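Pallet racking: changes to the inspection routine

The new inspection routine for pallet racking comes into force at both warehouses on 16 April 2019. It replaces the monthly sheet, which has been withdrawn. Old copies should be taken out of the binders at Gukska and Grarkgate and put in the recycling.

The main change is in how damage to uprights is graded. The old sheet asked for "minor", "moderate" or "serious" and left the meaning to whoever held the pen. The two sites graded the same kind of dent differently, and the figures could not be compared. The new sheet uses three colours, each tied to a measurement taken with a one-metre straight edge held against the upright, centred on the damage.

Green: within the limit printed on the sheet for that face of the upright. Record and look again at the next inspection.

Amber: over the limit but less than twice the limit. Do not reload the bay once it has been emptied. Repair within the period shown on the sheet.

Red: twice the limit or more, or any split, tear or crease in the steel whatever its depth. Unload the bay at once and rope it off, along with the bay that shares the upright.

Measure the front face and the side face separately. The limits differ, and last November 6 of the sheets sent in from Grarkgate gave a single reading with no face marked. Those readings could not be used. Beams are still checked by eye for sag, under load, with the safety clips counted as present or missing. A missing clip is now entered as amber even when the beam itself is straight.

Bay numbering has also changed. Aisles run from the dock doors inwards and bays from left to right as seen from the dock. Gukska has 34 bays under this scheme and Grarkgate 40. The mezzanine at Gukska keeps its old letters for the time being. The Prasar database still shows the old numbers in its drop-down list and will do so until the next update - enter the new number in the notes field and leave the list alone.

Load notices are being reprinted by Gatti. Until the new ones are fixed to the aisle ends, the existing notices apply, including the lower figure on the two end bays where the bottom beam was raised.

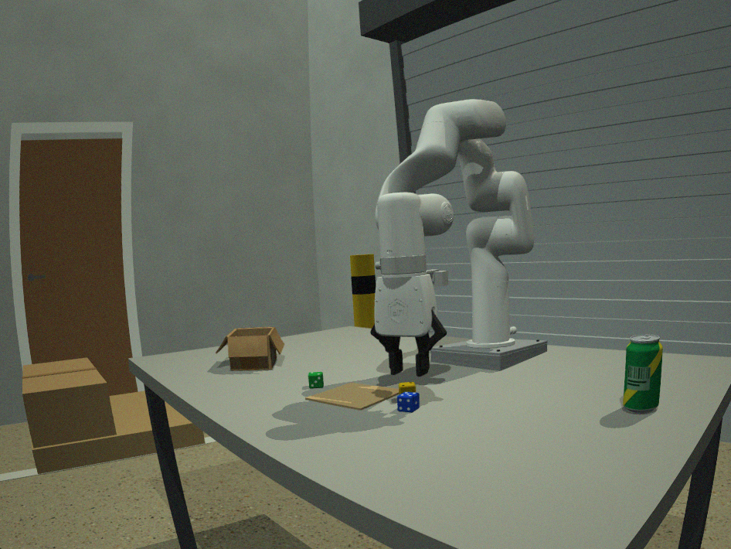
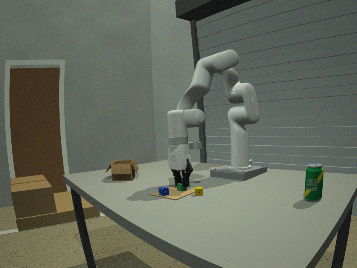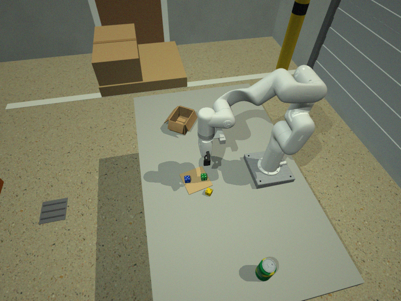

Simulated views of a white robot arm on its base plate.

Floor fixings are checked twice a year, as before. The check covers every anchor bolt on every footplate. Look for missing nuts, lifted plates and cracked concrete at the plate edge. Shims are allowed under a footplate only if they are steel and cover the full area of the plate. Timber packing is a red entry. Column guards are entered on their own line and do not affect the grade of the upright behind them, but a guard that has been pushed back against its upright should be moved so that the steel can be measured.

Completed sheets go to the site office on the day of the inspection. Red entries are reported by telephone first - the sheet follows.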